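Florex releases Manach 14 with a new planner for contact-heavy tasks

Wednesday, June 28, 2023

Florex has released version 14 of Manach, its control and planning software for robot arms. The new version adds a planner meant for tight spaces, a rewritten force controller and a tool for replaying failed runs. It is available now to existing customers and will be offered to new ones through the company's website.

The main change is in how Manach plans the last stretch of a motion. Earlier versions computed a full path from start to goal and handed it to the arm. If the part being gripped sat slightly off from where the camera had placed it, the arm stopped on a force limit and an operator had to clear the fault. Version 14 splits the motion in two. The free-space part is planned as before. The contact part is run as a short search, in which the arm moves along a set direction, reads the force at the wrist and corrects its position until the part seats or the search area runs out.

"Most of our support tickets were for the last few millimeters," said Thulani Van der Merwe, who leads the planning team at Florex. "The path up to that point was fine. People were writing their own search loops on top of ours, and each one was a little different. We took the ones that worked and put them in the planner."

The company tested the release on desktop computer disassembly and reassembly, a job that mixes large open motions with small ones between cables, brackets and boards. According to Florex, the test set had 811 runs covering memory modules, processors and hard drives. The number of runs that needed an operator fell from 112 with the previous version to 60 with the new one. The company has not published cycle times. Van der Merwe said the search adds time to each insertion and that customers who already have good fixtures may want to turn it off.

Perception has changed less. Manach still takes its camera input through Sầm, the open source pose estimation package that Florex has supported since version 11. The new release moves to the current Sầm branch, which reports an uncertainty value along with each pose. The planner uses that value to set the size of the search area, so a part seen clearly gets a small search and a part half hidden by cables gets a larger one. Users with their own perception code can pass in a fixed value.

The replay tool records joint positions, wrist forces, camera images and planner decisions on one timeline. A failed run can be opened on a laptop without the robot attached, and the planner can be run again from any point with different settings. Recordings are stored locally by default. Logs from version 13 can be converted, but they do not contain the planner decisions, and that track will be blank.
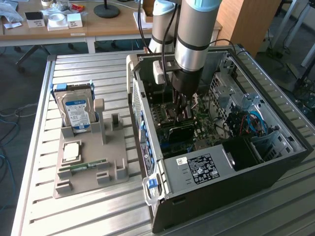 Can version 14 run on a cell that was set up under an older version?
Cells set up under versions 12 and 13 can be upgraded in place, and their saved calibrations and taught points will carry over. Older cells need to be calibrated again. Any custom search loop should be disabled before the new planner is switched on, or the two will send corrections at the same time.

Prirent, which repairs and resells office computers, has been using a preview build since April. The company runs it on one cell and plans to move a second cell over once its own acceptance tests are finished. It asked for one change during the preview, a separate force limit for pulling parts out, and that setting is included in the release.

Some items did not make it in. Planning for flexible cables remains experimental and is off by default. Two-arm motions can be planned together in free space, but only one arm at a time can run a contact search. Van der Merwe said joint contact motions are being worked on and declined to give a date.

The upgrade is free for customers with a current support contract. Release notes and the list of supported arms are in the Manach documentation.

Related items
Manach 13.2 fixes gripper timeout on restart
Sầm adds uncertainty output to pose estimates
Prirent opens second refurbishing line
Florex drops support for Manach 10
Writing a wrist force log that you can read later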